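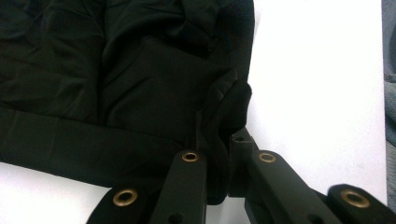
Black garment on a white surface, with a seam along the folded band.

Fendgate Garment Care: Folding and Storage FAQ

Which end do I start from?
Start from the hem or waistband. Lay it straight, then smooth the fabric away from it by hand.

Can I iron out creases in a shell fabric?
Check the care label first. If ironing is allowed, use the lowest setting and a press cloth.
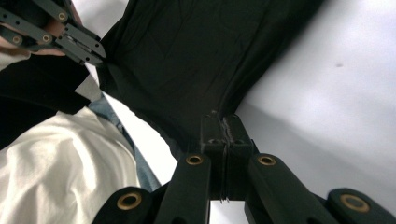

Dark cloth gathered to a point.

Does lifting a garment by one point damage it?
Not normally. Heavy items should be held in 2 places to avoid strain on the seams.

How many folded items fit in a Hebden drawer?
Up to 13 light garments or 6 padded ones.
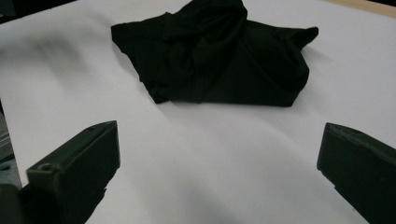
Tundutska, 10 Sep 2025

Can I store clothes crumpled?
For a night, yes. Over longer periods creases set and are harder to remove. Shake the item out, lay it flat and refold.

Page maintained by Yae Yoshida.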